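Projektbericht: Die Fernsehserie »Trelta« und ihr Publikum
Seminar Medienpraxis, Gruppe 3

1. Ausgangsfrage

»Trelta« ist eine Dramaserie der Produktionsfirma Tinar. Sie erzählt von einer Familie, die in der Hafenstadt Utden eine Wäscherei übernimmt. Wir wollten wissen, warum Zuschauer nach der ersten Staffel dabeigeblieben sind und welche Rolle die Besetzung dabei spielt.

2. Vorgehen

Im Juni haben wir einen Online-Fragebogen verschickt. Geplant waren 1.000 Antworten, ausgewertet wurden am Ende 1.162. Dazu haben wir fünf Folgen gemeinsam gesehen und nach einem festen Raster protokolliert: Redeanteile, Schauplätze, Länge der Einstellungen. Das Raster mussten wir nach der zweiten Folge ändern — die Kategorie »Nebenfigur« war zu ungenau.

3. Ergebnisse

Am häufigsten wurde die Figur Simiyu genannt, die älteste Tochter. Viele Befragte lobten, dass sie wenig spricht und trotzdem die Handlung trägt. Unsere Protokolle passen dazu: In drei der fünf Folgen hat sie den kleinsten Redeanteil der Familie, ist aber in fast jeder Szene anwesend. Kritisiert wurde vor allem der Erzähler aus dem Off.

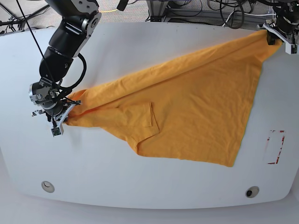

Die Kostüme kamen im Fragebogen nur in einem Freitextfeld vor, wurden dort aber oft erwähnt. Simiyu trägt in der ersten Staffel fast durchgehend Grau, ihr Bruder kräftige Farben. Mehrere Befragte erinnerten sich an sein gelbes Hemd aus der Pilotfolge. Ein orangegelbes T-Shirt wie das auf dem weißen Tisch würde in den dunklen Innenräumen der Serie ähnlich stark auffallen. Ob die Farben den Figuren fest zugeordnet sind, konnten wir mit fünf Folgen nicht klären.

4. Einschränkungen

Der Link wurde vor allem in Fanforen geteilt. Wer die Serie abgebrochen hat, ist deshalb kaum vertreten. Eine Anfrage an Tinar zu den Drehbüchern blieb bis zur Abgabe unbeantwortet.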